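Lultia (robot cell)

Lultia is a two-armed mobile manipulator cell used for household handling tasks, together with the simulated room in which its programs are checked before they are run on hardware. The cell was assembled by Fidex, a small integration firm, from a wheeled base, a shell-covered torso and two seven-joint arms with parallel grippers. The name applies to the physical machine and to its simulated model, which are kept under one configuration and revised together.

Layout

The base carries the battery, the drive controller and the main computer. Both arms are mounted at the front of the torso, one on each side, and share a work area directly ahead of the body. The head camera looks forward and down over the shell, so the top of the body always takes up part of the view. Each gripper has two fingers driven by a single motor. The fingertips are replaceable and are held by 2 screws each.

Power to the arms passes through a separate relay, so the computer can stay on while the arms are serviced. The relay is reset by a key on the rear panel. A reset does not restore the last commanded position; the arms stay where they are until a new command is sent.

Setup

Setup begins with the arms unpowered and supported by hand or on padded rests. The installer checks the flange bolts at each wrist, connects the gripper cables and confirms that no cable crosses the elbow on the inner side. Arm power is then switched on and each joint is moved slowly through its range, one arm at a time.

Zero positions are set after the joint check. Every joint has a scribed mark on its housing, and the two halves of the mark are lined up before the zero is stored. The procedure written by Soledad Villanueva for the first cell calls for the shoulder joints to be set first and the wrist last, with the stored values read back after a full restart.

The grippers are set separately. The fingers are closed at low current until they touch, the reading is saved as zero, and the fingers are opened to the full stop. An opening that differs from the listed value by over 3 millimeters points to a slipped coupling or to fingertips fitted on the wrong side.

Simulated model

The simulated room is stored as a set of furniture, wall and object files, with the robot loaded last. Contact shapes are simpler than the visible surfaces. The Huang contact settings, named after the file in which they were first collected, define friction at the fingertips and the stiffness of thin objects such as plates and lids.

A model revision is accepted when a fixed list of 37 reach and grasp motions runs without a joint limit fault. The list includes motions over low furniture, where the forearm passes close to an edge, and grasps on thin round objects, which are sensitive to small errors in wrist angle. Otis Szabo added the thin-object motions in February, following a fault in which the simulated fingers passed through a rim.

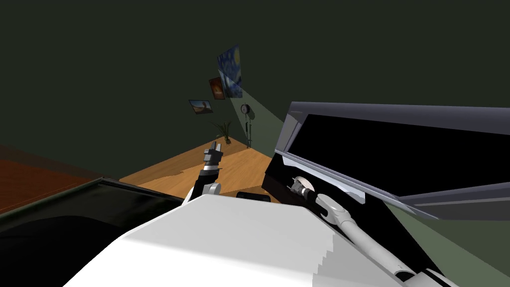
Why are the zero positions checked again after a gripper is replaced?
Removing a gripper puts a twisting load on the last wrist joint, which can move the joint while its power is off. If the stored zero no longer matches the scribed mark, every grasp made with that arm will be turned by the same error.

Maintenance

Fingertip pads are inspected at the start of each shift and replaced in pairs. Wrist cables are replaced when the outer jacket shows a crease. Joint covers are wiped with a damp cloth; solvent cleaners cloud the seams and are not used. Gearboxes are sealed and are exchanged as complete units.

The most frequent repair is replacement of the gripper coupling, a small clamped part between the motor and the finger drive. Arm power is removed, the rear cover is taken off, and the clamp screw is backed out 5 turns before the coupling is drawn off the shaft. Early cells used a coupling supplied by Esell. Later ones have a split type with a keyed bore, fitted from the side without removing the motor. The two types are not interchangeable, and the configuration file must name the one installed.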